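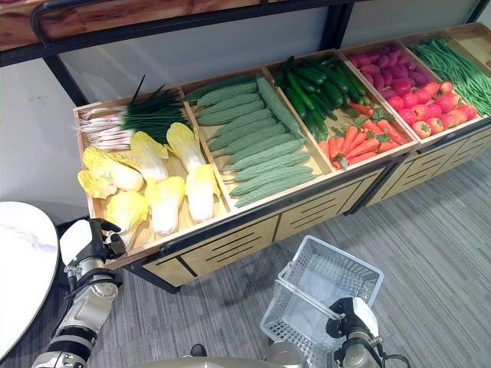 How many examples does a robot need before it can pick out groceries without help? For the shopping work starting at Nalasow, the plan is 400 recorded runs, and the people in charge expect to revise that number once the first batch has been used for training.

Print this article
E-mail this article

The robotics company Nalasow has begun recording examples for a learning system that is meant to let a two-armed robot fill a shopping basket from a list. The recording is being done in a mock grocery corner at the company's Serrano Street building, with a wooden produce display stocked with artificial vegetables. The work started in July and is set to run through the summer.

In each run the robot is guided by a human operator. The operator moves the arms from a control station, and the system stores the camera views along with the position of every joint. A run is one item, from the reach to the drop in the basket. Software then trains on the stored runs and tries to produce the same motions by itself.

"We are not writing rules for how to hold a cabbage," said Mebrat Araya, who leads the recording work. "We show it a cabbage being picked up, and then we show it again with the cabbage turned the other way. The program has to work out what those have in common."

The display holds green onions, napa cabbages, bitter melons, cucumbers, carrots, tomatoes and green beans in shallow open bins. Araya said the mix was picked for its shapes. Cabbages are wide and take an open hand. Green beans are thin and lie close together, and pulling out a few without dragging the rest along is hard even for a practiced operator. Bitter melons tend to be packed side by side, so the fingers have to find a gap first.

Artificial produce was chosen for practical reasons. It keeps its shape through repeated handling and can stay in the bins overnight. The drawback is weight and feel. An artificial tomato does not bruise, so a hard squeeze that would ruin a real one can pass as a good run. Operators have been told to mark any grip they think is too tight, and those runs are kept in a separate folder.

The basket has turned into a job of its own. One arm is supposed to hold it by the handle while the other picks, and the basket can tip or swing while that is going on. Early recordings were made with the basket resting on a stand. That was dropped after a week, when the team decided that a robot in a store would have to manage its own basket on the floor or in the hand.

Adalberto Arruda, one of the operators, said a good day comes to 20 usable runs at one station. Much of the time goes to resetting the bins. Vegetables have to be moved between runs so that the program does not simply learn one spot to reach for. Carrots are allowed to slide over into the next bin, as they would in a store.

"If I make it too tidy, it only learns tidy," Arruda said. "I also try not to rush. If I jerk the arm, that jerk is in the recording, and the robot will copy it."

Operators work in shifts of no more than 3 hours. Runs are checked the next morning, and those with a dropped item are labeled but not thrown out. Araya said failed runs with a clean recovery, such as picking a fallen onion back up, are some of the most useful ones the team has.

The files are sorted and labeled with Stakano, a program the company wrote for an earlier project on folding towels. Training will start when the first 100 runs have been approved. A second company, Gendside, will receive a copy of the same runs and train its own system on them, and the two results will be compared on items neither has practiced with.

No store trial has been scheduled. Araya said the next step is a round of tests in the same mock corner with the bins rearranged and the operator's controls switched off. Real vegetables would come after that, beginning with cucumbers and carrots.

Nalasow is taking names for additional operators. Experience with robots is not required, and training takes place on site.

Print this article
E-mail this article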